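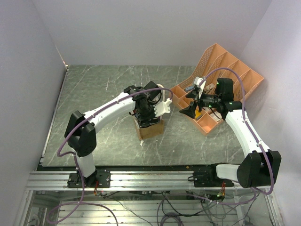

January, notebook 3, continuing the sourdough rye work

Back on the Draver starter after the holidays, and I'm happy to report it came through its long nap in the fridge in better spirits than I did. I fed it twice and it was up to its old tricks by evening, smelling of green apples and a little of nail polish, the second of which faded after another feeding. I've been going back and forth on what to do the shaping on in the new kitchen, and what I keep coming back to is a gray top with white marble-style veining, because rye paste shows up on plain white like mud on a bathtub and on plain black you lose the dark bits completely until your sleeve finds them. Gray with veins forgives a lot. It also, I admit, just looks nice, and I spend enough hours leaning over a bench to care about that. More on benches when the quote comes back.

Now to the bread itself. The question left over from last notebook was whether the gummy line at the bottom of the Ustier loaf comes from the flour or from me. Ustier is the coarser of our two ryes and it drinks slowly. I had been mixing it on the same schedule as the Fukitz, which takes up its water almost while you're still pouring, and I think I was asking the Ustier to hurry when it had no intention of hurrying. So this time I gave it a proper soak, flour and water and salt only, overnight with a plate on top, and did the Fukitz the old way next to it for comparison. Same tins, same oven shelf, same starter out of the same jar.

Both doughs went in at 156 grams of starter. The Ustier was noticeably stiffer after its soak and I was tempted to loosen it, but I've ruined enough test bakes by fiddling, so I sat on my hands and wrote the temperature down instead.

Bake was 54 minutes for both, first stretch with the lid on. I knocked on the bottoms and they sounded fine, for whatever knocking is worth with rye (very little, in my experience, but I'd feel rude not doing it). Then out of the tins and onto the rack under a towel, and left alone until the next morning. I know some of you cut yours the same night. I can smell it from the hallway too!

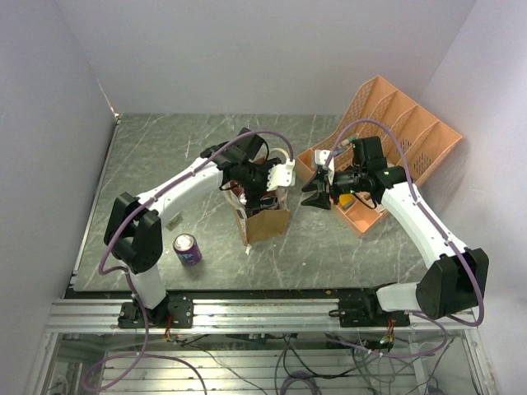 Results after resting

Ustier, soaked: gummy line gone from the middle slices, still a faint trace at one end, which I put down to the tin sitting close to the back of the oven. Crumb is tight but tender, and the sourness has come down to something you could serve to a guest. It slices without dragging on the knife. Very pleased with this one.

Fukitz, old method: same as ever, good and plain and dependable. Slightly drier at the crust than in the fall, and I wonder if the flour has lost some moisture in storage – the sack has been open a good while and I never did find the clip for it. Worth moving it into the lidded tub.

I had a slice of each with butter and then another slice of each to be fair to them. The soaked loaf has a kind of malty, almost raisiny thing going on that I don't remember from before, and I'd like to know if it comes back next time or if it was only the good mood I was in. 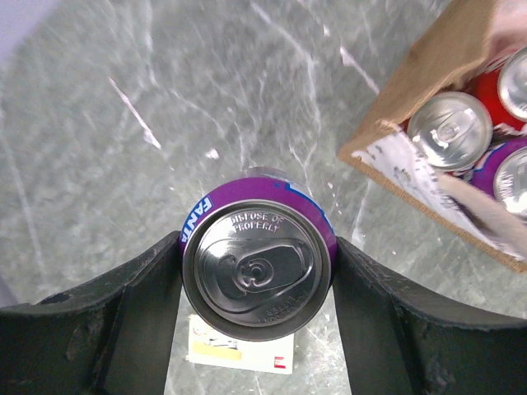
If it does come back, I'd say the overnight soak should go into the standard sheet for Ustier and we can stop arguing about baking it longer. I'd still like to try a scald on part of the flour, as in the Ahonen recipe taped inside the cupboard door, but one change at a time, or I'll be back to guessing.

For the next round: soak the Ustier again, exactly the same, and turn the tins halfway through. Move the Fukitz to the tub. Feed the starter 2 days running before using it, and please, whoever gets to the jar first, leave a good spoonful behind and mark the level with the rubber band.

Oven thermometer is reading low again. New one needed, the kind that hangs.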